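Masking (painting)
Blue painter's tape on brownish-gray paper

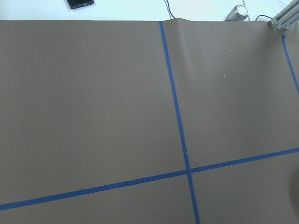
Strips of blue painter's tape dividing a sheet of paper into sections.

Masking is the practice of covering part of a surface so that paint, varnish, or another coating reaches only the part left exposed. It is used in house painting, sign work, vehicle refinishing, furniture finishing, and the fine arts. The covering material is called a mask. A mask may be a tape, a film, a liquid that dries to a peelable skin, or a rigid shield held by hand.

Terminology
The line where a mask meets the exposed surface is the paint line. Paint that passes under the edge of the mask is called bleed. A ridge left along the paint line after removal is called a bridge or step, and its height depends on the thickness of the coating. The term "cutting in" refers to painting a straight edge freehand with a brush, without a mask.

Materials
Painter's tape consists of a paper backing with a pressure-sensitive adhesive. The backing is usually creped, which lets the tape stretch slightly and follow shallow curves. The adhesive is weaker than that of general-purpose masking tape and is intended to come away without residue within a stated period. Smooth plastic-backed tapes give a sharper line on glossy surfaces but tear less easily by hand.

Paper is used to cover larger areas. Masking paper is sold in rolls, often with a coated side that slows the passage of solvent. Plastic film is lighter and covers more area per roll, but dried paint tends to flake from it, and the flakes can land in a wet coating.

Liquid masks are common in watercolor, where a latex solution is brushed onto the paper to preserve white areas. The dried film is rubbed away with a finger or an eraser.

Application
The surface is cleaned of dust and grease and allowed to dry. Tape is laid in lengths short enough to control and pressed down along the edge that will meet the paint. Long straight lines are normally set out first with a level, chalk line, or straightedge. On textured walls, a thin coat of the existing wall color may be brushed over the tape edge before the new color is applied. This coat fills small gaps, and any bleed matches the color already present.

Removal
Tape is pulled back on itself at a low, steady speed. Removal while the coating is still slightly soft reduces tearing along the paint line. Where the coating has hardened, the line is scored with a sharp blade before the tape is lifted. Tape left in direct sunlight may harden and split, and its adhesive can transfer to the surface.

Comparative trials
In a series of trials at the Aradby workshop, Imke Hamann and Pieter Van Wyk compared paper-backed and plastic-backed tapes on primed board. Samples were removed after intervals of up to 30 days. The paper-backed samples showed more bleed on textured board and less adhesive transfer on smooth board. The results were published in July 2023. Charmaine Buthelezi later noted that all samples had been stored indoors, and that the findings did not apply to exterior work.

Use in art
Hard-edged abstract painting relies heavily on masking. Artists often seal the tape edge with clear acrylic medium, which performs the same function as the matching wall color in house painting. Carla Nassar's series Gikano, made up of 16 panels, was painted in this way, with the sealing medium left visible as a low gloss line between fields of color.

See also
Stencil
Frisket
Resist (textile dyeing)
Paint sheen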